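Dridum suture practice kit: review after a term of use

Reviewed by Pin-yu Wan
Price paid: 2864 (New Taiwan dollars), pad, tools and threads
Bought: September
Rating: 3.5 out of 5

I teach evening skills sessions for veterinary nursing students, and most of them want something they can practise with at home. The Dridum kit was the one they kept asking me about, so I bought it with my own money and used it through one term. Kwan-ho Kwok, who teaches the other group, used the Clorken kit over the same weeks, and I borrowed his for a few evenings so I could compare the two.

What you get

A zip case, a silicone pad, a needle holder, toothed forceps, scissors, a scalpel handle with blades, and a box of threaded needles in sealed packets. There is also a printed booklet. The case is stiff and closes properly with everything in it. Mine has been in and out of a rucksack all term and the zip is fine.

The pad

The pad has three layers, meant to stand for skin, fat and muscle. There are precut wounds of different lengths, some straight and some jagged. The top layer has a mesh bonded under it to stop the stitches pulling through, and it does that well. I put the same straight wound through a lot of simple interrupted stitches before the edges began to fray.

The problem is the feel. The top layer is stiffer than skin and the needle needs a firm push to get in. Students who learn on it tend to grip too hard, and then they carry that habit over to softer material. The Clorken pad is softer and closer to the real thing, but it tore along two of the wounds in the first fortnight. I would still pick the Dridum pad for a beginner who is going to be practising most nights.

It also slides. There are no feet or suction cups underneath. I keep mine on a damp cloth, which works, and a strip of non-slip drawer liner works better.

The needle holder

This is the best item in the case. The ratchet clicks cleanly through all its stops and lets go without a fight. The jaws meet along their full length, and I could hold a hair between them at the tip, which is my usual test. After the term there is slight wear on the gripping surface and a small rust spot near the joint. I wash mine in warm water, dry it and leave it open overnight. One student put hers away wet and the joint went stiff, so do dry it.

The finger rings are small. Anyone with large hands should try the holder before buying if they can. Kwan-ho finds it uncomfortable after twenty minutes and has gone back to his old Kettunen one, which he has had since college.

Needles and thread

The packets hold curved cutting needles with thread already attached. The booklet tells you to hold the needle part way back from the point and to keep it square to the jaws. That is good advice and the drawings for it are clear. What it leaves out is how much the curve matters. You turn your wrist and let the needle follow its own arc. Push it straight and it bends, or it comes out somewhere you did not intend. 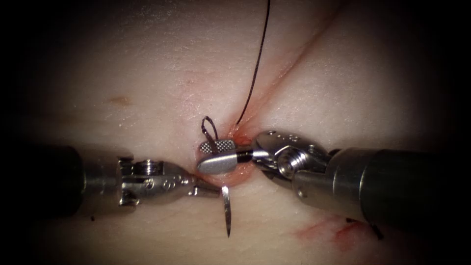
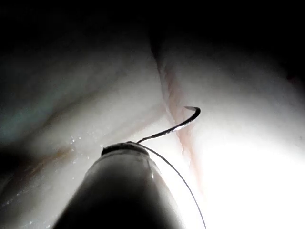

A curved needle held at the tip of an instrument.

The needles in the kit are sharp enough for the pad for perhaps four or five sessions each. After that they drag. The nylon thread is good and ties down flat. The silk is poor, and it frays if you run it through the top layer more than a few times. I gave up on the silk and bought nylon refills.

Refills are where the cost creeps up. A box from Dridum was 1373, and a keen student will get through one in a term. The Medley refills are cheaper and fit the job just as well, although the thread has more spring in it and the first throw of a knot wants to come undone.

Forceps, scissors and the rest

The forceps are fine. The teeth line up and the spring is neither too stiff nor too loose. The scissors cut thread and not much else, but thread is all you need them for. The scalpel blades are real and sharp. The packaging has a small warning on the back which I think should be on the front, particularly as some people buy this as a present for a teenager. There is no sharps tub in the kit, so you will need to get one.

The booklet

Twenty-four pages, with drawings for the common stitches and two ways of tying off. The simple interrupted and the vertical mattress are explained well. The section on the subcuticular stitch skips a step between the third and fourth drawings, and all my students got stuck in the same place. The instrument tie is shown for right-handed users only. My two left-handed students had to work it out in a mirror.

There is a code inside the cover for online videos. It took me to a page asking for an email address, and the videos never arrived. I wrote to the shop and got a reply the next day with a direct link. They are short and filmed from the front, so left and right are the wrong way round for the viewer.

How it compares

The Clorken kit was 3756 when Kwan-ho bought his. For that you get the softer pad, a better booklet and a plain needle holder that I did not like as much. The ratchet on it slipped on the first stop from the start. If you already own decent instruments, the Clorken pad on its own would be my choice. If you own nothing, get the Dridum and spend the difference on refills and a sharps tub.

Good points
Needle holder is far better than I expected at this price
Pad lasts
Case is solid

Bad points
Pad is stiff and slides about
Silk thread is not worth using
Small finger rings
Nothing for left-handed users in the booklet

I have asked the shop if the pad can be bought separately and will add the answer when I have it.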